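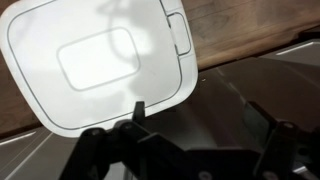 Drovel was a religious settlement of 36 adults and a changing number of children, and it's the subject of my book, The Plain Table. The members had two printed rules and hundreds of unprinted ones, and I love the unprinted ones best! They argued about everything that came into the house. A white plastic container with a smooth lid and a latch set into the rim would have kept them up past midnight: is a latch a lock, and if it's a lock, who are you locking out? I've been getting wonderful questions from readers, so I've gathered my answers on one page.

Print this page | E-mail to a friend

Was Drovel a church?

Depends who you ask. The members said "the household" and got annoyed at "church." The county called it a boarding house. I use "religious community" through most of the book and spend chapter 4 on why even that phrase bothered them.

Who was the founder?

There wasn't a single one, and this is my favorite part of the story. The early letters were signed by everyone at the table, in whatever order they happened to be sitting. Readers used to one charismatic leader sometimes find this slow going at first. Stick with it, please!

How did they decide what was allowed?

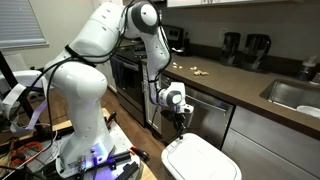

By talking, mostly at supper, with someone writing it all down in what they called the supper books. A tool was fine if it helped a person do a job and suspect if it did the job while the person sat down. They spent 27 evenings on a washing machine. I'd give a lot to hear them on a white robotic arm reaching down over a kitchen trash can, cables and all. I think the younger members would have voted yes, and the baker would have walked out (he walked out over the toaster).

Can I read the supper books myself?

Yes, and you should. Boonsong Rungrueang transcribed the surviving volumes, and the typescript runs to roughly 100 pages. Write to me and I'll send the reading list that goes with it. The handwriting in the originals is rough, especially in the winter entries.

Are any members still living?

A few are, and they were generous with their time. I changed names where they asked me to.

Is the book good for a discussion group?

I hope so! Groups seem to do well starting with the washing machine chapter and going back to the beginning afterward. There are questions at the back.

Will there be a paperback?

In October, with a better map and a corrected family tree.

Filed under: Authors & Books > Religion & History > Reader Questions
Posted in October by Alby Costigan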